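4.2 Sorting out the spare wire

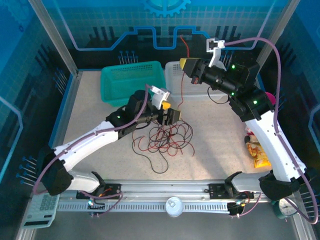
Wire left to itself knots, and the Plusuva lead set is no exception. Before you start, clear enough worktop to spread the lot in one layer. A loose heap of overlapping circles, red and black together with a few red ends poking out, is a perfectly good place to begin.

1. Find a free end. Red ones tend to show first.
2. Follow it back through the loops. Do not pull.
3. Coil each wire as it comes free and tie it at 5 cm.
4. Put the coils in tray 400.

CAUTION: Pulling harder makes a smaller, angrier knot.

Note: Replacement leads are part no. 796, should patience run out.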